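Unit 6: Abrasive Finishing and Polishing of Hardwood Components

Course pack, Lirkham workshop program. Read before the November bench session.

6.1 Scope

This unit covers the surface preparation of small turned parts: knobs, finials, spindles, drawer pulls and beads. Flat panel work is treated in Unit 4. Stains and dyes are treated in Unit 7 and are mentioned only where the choice of abrasive affects color uptake.

6.2 How a surface becomes glossy

Gloss is a measure of specular reflection. A surface reflects evenly when its remaining scratches are shallow and closely spaced. Each abrasive grade replaces the scratch pattern left by the grade before it with a finer one. A scratch left behind by a coarse grade will show through the finish, and more strongly once a film has been applied.

Wood adds a complication that metal does not. The material is porous and directional. On a round part the cutting direction crosses side grain and end grain in a single turn. End grain takes up more finish and reads darker. Sand end grain one grade finer than side grain where the shape allows it.

6.3 Grit sequence

Start with the coarsest grade needed to remove tool marks and no coarser. For a part turned with a sharp skew, 150 is normally sufficient. Continue through 180, 220 and 300. Do not skip a grade on ring-porous species.

Stop the lathe between grades and sand along the grain by hand. Brush off the dust before changing paper. Loose grains from the previous grade are the usual cause of stray scratches.

6.4 Raising the grain

Dampen the part with clean water and let it dry for 20 minutes. Compressed fibers swell and stand up. Cut them back lightly with the last grade used. Repeat once if a water-based finish is planned. The step may be omitted under wax alone.

6.5 Finish types for handled parts

Hard wax. Quick to apply, moderate gloss, low resistance to skin oils. Easily renewed.

Drying oil. Penetrates, deepens brown tones, low build. Allow each coat to cure fully before the next. Oily rags must be laid flat outdoors or stored in water in a closed metal can.

Friction polish. Shellac and wax applied on the lathe. High gloss, poor resistance to alcohol.

Lacquer. High build, durable, hard to repair locally. On drilled parts keep film out of the bore, where it will chip when threaded.

6.6 Drilled parts

Drill before final sanding. Ease both rims of the bore with a small countersink. A sharp rim cuts cord and shows as a pale ring under finish.

6.7 Bench exercise

Prepare 13 blanks of a single species. Finish them in matched groups, using Fairweather sheet abrasive from the store, and record the grade and finish for each. Inspect under a raking lamp at 50 cm. Submit the log sheet with the parts.

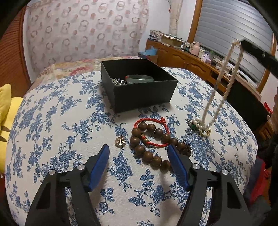 Fig. 6.1. Polished brown wooden beads made up as a bracelet, with knotted cord.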